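Learning to drive the arm

I have been at Joltbridge since February, and for most of that time my job has been to show a robot arm how to do small things. I sit at a table with a hand controller, the arm copies what I do, and the whole run gets saved. A model is trained on the saved runs later, by other people. I only do the showing.

The current task is binder clips. Pick up the clip the prompt names, put it in the tray, go back to the start position, end the run. The target is 3,000 good runs and when I left last night I was at 811. That number is after review. Toshio Maruyama goes through everything and throws out the ones he doesn't like, and he doesn't like a lot of them. In my first batch he kept 161.

Most of what he threw out was hesitation. I would bring the fingers down near a clip, stop, think about it, back off, and come in again from another side. The clip ended up in the tray every time, so I counted those as good. His point was that the arm learns the stopping too. If I pause above the table for two seconds while I make up my mind, I am teaching it to pause above the table for two seconds.

So now I decide before I move. I look at how each clip is sitting, pick my angle, and then go in at one steady speed.

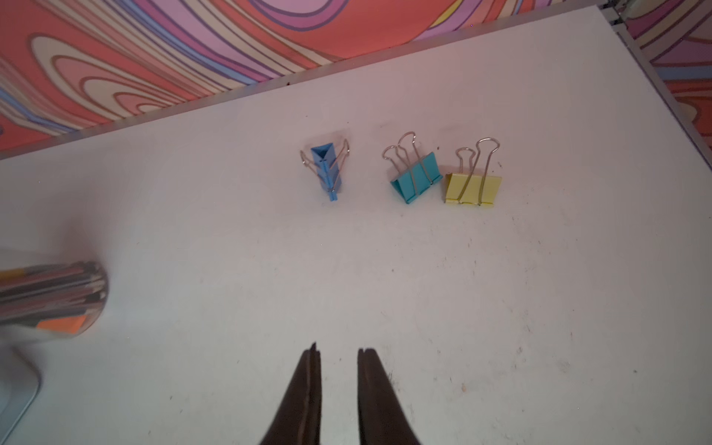
Wrist camera view, fingers open. Blue, teal and yellow on the table.

A clip with its handles up gives you a choice. You can close on the body or you can close on the wire. I started out going for the wire because it looked easier to reach, and I dropped plenty of them that way. The clip swings when you lift it and then it slides out. These days I go lower and take the body. It's slower to line up, especially when two clips are close together and one finger has to fit between them, but it holds.

The other thing I had to learn was to watch the wrist view on the monitor and leave the table alone. From my chair I can see depth pretty well, and I was using that without noticing. The model only gets the cameras. If I can't tell from the camera view where the fingertips are, it can't either.

My wrist gets sore after a couple of hours – the controller is heavier than it looks – so I do short blocks and reset the clips in between. I try to set them down differently each time. Toshio caught me putting the blue one in the same spot for most of an afternoon and I had to redo that set.

After the clips it's pen caps. I tried a few yesterday and they roll.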